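Packing the kitchen bits for a fortnight away

We've been taking the same little cottage near Flundale every July for years now, and every year I promised myself I'd stop arriving with half the larder in carrier bags. So this is how I do it these days (with thanks to my friend Felicja Walczak, who travels far more than I do and put me right on the jars).

Spices first. You don't need the whole rack! Fill those small screw-top pots that face cream comes in, washed and dried overnight, and put a strip of masking tape on each lid with the name in biro. Cumin and cinnamon look very much alike at seven in the morning.

Olive oil goes in an old cordial bottle with a square of cling film under the cap, stood upright in a saucepan with tea towels stuffed round it. The saucepan was coming anyway, so you've lost no room at all.

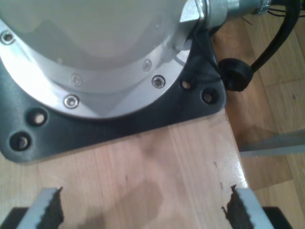
Knives I roll in a thick tea towel, one turn of cloth between each, and tie with string at both ends. If you're flying they must go in the hold bag, so do check before you set off for the airport. A folding sharpener is worth its space, as holiday let knives are blunt wherever you go, from Punton to Portugal.

Freeze a couple of bottles of water for the cool bag, leaving a good gap at the top, and you can drink them when you get there. Keep the kettle things, mugs and teabags by the car door, and pack the biscuits last.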